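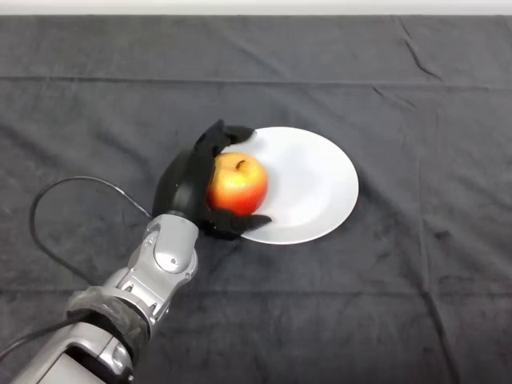
Home Posts Workbench About Contact

Many fingers or two?

Posted in July by the Clellwood bench blog

I have been rude about robot hands for years, so when the chance came to have one on the bench for a few weeks I said yes, mostly to find out whether I would have to stop. The arm is the same one I have been using with a plain two-jaw gripper since last winter. The hand is the Ninen, black, with jointed fingers and a domed shell over the palm that shows every thumbprint. The jaw gripper it was up against is a Drillent, an ugly thing that opens and shuts.

Let me say first that the sales sheet for the Ninen is a very silly document. It talks about "human-level handling" and then, in small type on the back, lists the grasps it has been tuned for. There are 4 of them. I can do more than that with a sock over my hand.

Fitting took an evening. The bolt pattern matched but the cable is stiff and doesn't like being routed near the wrist, and after two goes at tying it down neatly I gave up and let it loop out to the side. It needs the slack or the last joint pulls against it. If you have the same arm, leave more cable than you think is decent and keep the loop away from the elbow.

The job I settled on was fruit. Apples on a plate, pick one up, hold it, put it back down where it was. I chose fruit because it comes in awkward sizes and I could eat the failures. The plate matters more than I expected. On bare tabletop a jaw gripper can come in low from the side, but a plate has a rim, and the rim is exactly where you want your lower finger to be.

The Drillent deals with this by coming straight down from above and squeezing. It marks the skin on softer apples, and with anything wider than its jaws it simply can't play. Otherwise it is fast and dull and I have very little to say against it.

The Ninen comes in from the side, with the palm up against the fruit, the upper fingers over the top and the thumb underneath. When it goes well it looks lovely, I will give it that. Visitors go quiet. The trouble is that the thumb has to get down to the plate to do its part, and if the height is set a touch too low it shoves the plate along instead of getting under the apple. I put a dark felty cloth on the table to stop the sliding, and that helped, but then I noticed I was arranging the table to suit the hand. I never had to do that for the other one.

I ran 56 picks with each over a weekend and a bit, swapping the apples about as they got tired. The Ninen dropped or fumbled 5. The Drillent dropped none of the ones it could get its jaws round. You can read that either way and I'm sure the makers would. The hand will go round a big awkward apple that the jaws can't touch, and it bruised nothing I could find when I cut them up afterwards. It was also a good deal slower, as each finger closes in its turn and then seems to have a think.

Now the money. The hand is 860 before you buy the adapter plate, and the adapter plate is not optional, whatever the web page implies. I priced up wider jaws and a set of soft pads from Goodall and the total was small enough that I would not have bothered writing it down. I haven't tried those yet. My guess is they would close most of the gap on apples, though they won't do much for handles or anything floppy.

The controller software deserves a grumble too. There is one slider for grip force and it isn't marked in any unit. Halfway is fine for an apple. I have no idea what halfway is.

So am I converted? Not yet. I can see a use for the hand if you have mixed shapes and plenty of patience, and I'll keep it on until it has to go back. Next I want to try it on mugs, where a thumb ought to earn its keep.

Comments (3)

gripe_and_grip
Try raising the approach height and tilting the wrist a few degrees. Stopped ours pushing bowls about. Still slow though.

benchmonkey
Did you count a slipped plate as a fumble? Would change the numbers quite a bit.

Reply from the author
Only if the apple got away. If the plate moved but the apple came up, I let it pass. Generous of me, I know.

Older posts Newer posts Back to top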